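Workshop notebook, June, a little after 9 in the morning

Came in early with coffee and had the long table to myself for a while, so I'm writing this up before the others arrive and I forget half of it. We finally settled the question of the top. Gemma wanted another coat of oil on the boards and I wanted to leave well enough alone, and after going back and forth through most of lunch yesterday we agreed to leave it through the summer and look again when the heating comes on. The seam is still flat under my hand all the way across (I checked twice, I'm fussy about it), and I'm very fond of how the front edge turned out after all that sanding! 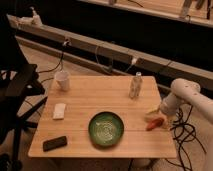 The green bowl is the one I keep coming back to. Meenakshi brought it over from the Irkville studio with two others, and the speckling on the inside is much nicer than it was on the spring batch, softer and more yellow. She says the glaze is the same recipe, only put on thinner, and that the kiln had a slow night. I'd happily eat soup out of it. Rizwan thinks the rim is a shade too dark, but he said that about the last ones too and then took one home.

Still to do: felt pads for the table legs, 17 mm if the shop has them, otherwise whatever Edgardo has left in his drawer. Ask Marcela if she wants her cork mats back. And would whoever borrowed the small square please return it to the hook by the door, I have been measuring with a paperback.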